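Kuster Soup Spoon, Stainless Steel
Sold singly or in boxes of 50

Home > Table > Spoons > Kuster Soup Spoon

I have a drawer of spoons at home that I never picked. They came from my mother, two apartments and a yard sale, and for years the one everybody grabbed first was a plain steel soup spoon with a nice deep oval bowl and no pattern on it at all. When I started Gernidetti I went looking for something close to it, and the Kuster is what I ended up with. It's the spoon I eat my oatmeal with, and it's the one I send out more than anything else on the table side of the shop.

It's a plain spoon! No beading, no flower on the end, no hammered finish. The bowl is oval and a little deeper than on a teaspoon set, the neck is narrow, and the handle widens out again so it sits well in your hand. People email me to ask if it's a dessert spoon or a soup spoon and my answer is that I use it for both (and for feeding the sourdough, and for getting the lid off the paint, sorry).

What you get

Stainless steel, polished all over
Oval bowl, plain handle
Fine in the dishwasher
Sold one at a time, or boxed in 50s
A box of 100 is possible if you write to me first

New or seconds?

I keep two bins. The new ones come wrapped in paper and have a proper mirror shine, at least until you start stirring things with them. The seconds are spoons that came back from rentals, and they have the usual fine scratches on the back of the bowl. They're washed and checked for bends before they go in the bin, and they cost a good bit less. If you're buying for a café or a camp kitchen, go for the seconds. A new spoon picks up its first marks in a week or so of normal use anyway, and I like how the older ones look, kind of soft and gray.

If you want matching forks, the Zimance fork is the closest I've found. The handle is a hair longer, which bugs me and has never bugged a customer as far as I know. I don't have a knife I'd put with them yet. I tried the Videsico butter knife for a season and it was too heavy next to the spoon, so I've gone back to looking.

Care

Wash them before you use them the first time. After that, the dishwasher is fine, but take them out when it's done and don't leave them sitting in the steam overnight, or you'll get water spots. I lay mine out on a white towel and go over them by hand, bowl first. Terry is good, an old flour sack towel is better. Fingerprints and smudges show up most on the back of the bowl, and a drop of white vinegar on the cloth takes care of them.

Skip the steel wool. Skip the silver polish too, it does nothing here. Baking soda and a wet finger will lift a tea stain.
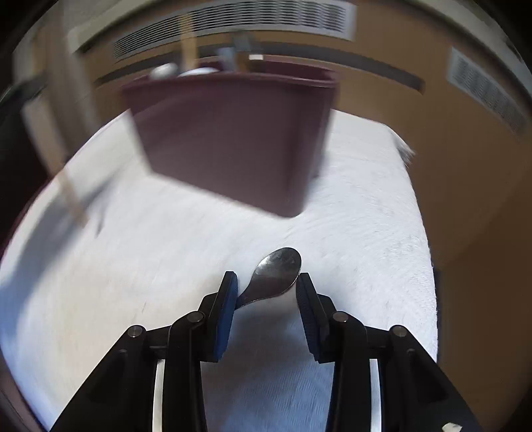

Shipping and pickup

Single spoons go in a padded envelope and boxes go by ground. I pack on Mondays and Thursdays, so an order placed on a Friday night is going to wait for me over the weekend. Local folks can pick up at the shop door, just choose pickup at checkout and I'll write back with a time.

Returns are 31 days from the day it lands at your place. Used is okay within reason. If you ate a bowl of soup and hated the thing, send it back, I'd like to hear what bothered you.

Questions I get a lot

Is it big? Bigger than a teaspoon, smaller than a serving spoon. It fits in a regular mug and leans on the rim without falling in.

Will it fit a kid's mouth? My niece managed fine at six. For toddlers I'd get something with a shallower bowl.

Can you engrave them? I can't, sorry. Any trophy shop can do initials on the handle, and a few customers have gone that way for wedding gifts.

Do the seconds and the new ones match? Same spoon, same shape. Side by side you'll see the difference in shine, so if you're fussy about that, buy all of one kind.

Are they magnetic? Some are, a little. I've tried them on the fridge and got mixed results.

Stock note, 8/26/26: plenty of seconds in the bin, new ones down to the last couple of boxes. More are on order and should be here in September. You can still add them to your cart and I'll email when they ship.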